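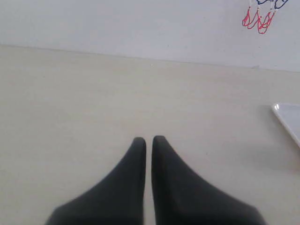

Reading Room and Fiction Stacks: Inspection Checklist
Site: Zatalness Lending Library, lower level
Inspector: Heiðrún Dalsgaard
Date: July 20, 2020
Volumes on shelf list: 3,813
Previous inspection: January

1. Shelving anchored to wall
Pass. Bay 51 (horror, K to M) had one loose bracket. Tightened during inspection.

2. Top shelves free of stacked books
Fail. Hardcovers laid flat above the upright row in four bays. Move to the overflow store.

3. Step stools: feet, treads, locking action
Pass with comment. Stool by the crime section rocks on the left side. Replace feet.

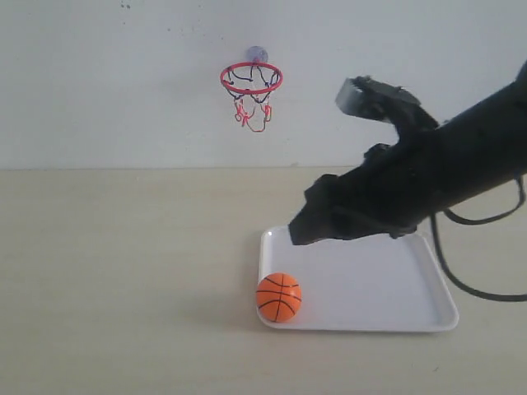 Gripper above the white tray, side view.

4. Aisle width
Pass. Book carts must be parked in the end bay when not in use. Two were found in the ghost story aisle.

5. Mold, damp and insect signs
Pass with comment. Light foxing on older anthologies, no active mold. Sticky traps clean. Humidity log has a gap in January; H. Mahrous to locate the missing sheet.

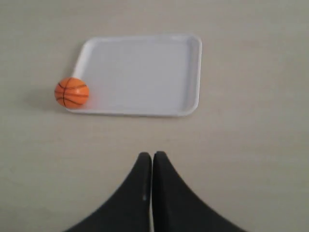 6. Book cleaning and repair bench
Pass with comment. Paste jars were closed and labeled, and blades were in the sharps tin. Loose pages and detached covers are still being left directly on the bench. Use a shallow white plastic tray with a low raised rim, as shown, one tray per title. Rounded corners are preferred. Do not stack trays that contain pages.

7. Weight of boxed donations
Fail. Three boxes of paperbacks over the limit. Repack in the smaller Stetsiuk cartons, spines down.

8. Exit signs and emergency lighting
Pass. Stairwell lamp tested on battery.

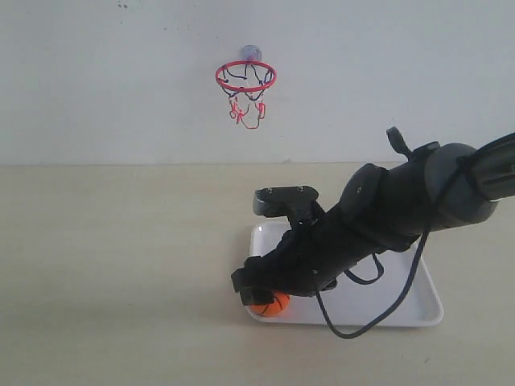 9. Fire extinguishers
Pass. Tag on unit 110 is hard to read. Request a new one.

10. Outlets and reading lamps
Fail. Lamp at the second armchair has a cracked plug. Removed from service.

Items 2, 7 and 10 to be rechecked by Hicham Mahrous. Enter results on the same sheet and initial each line.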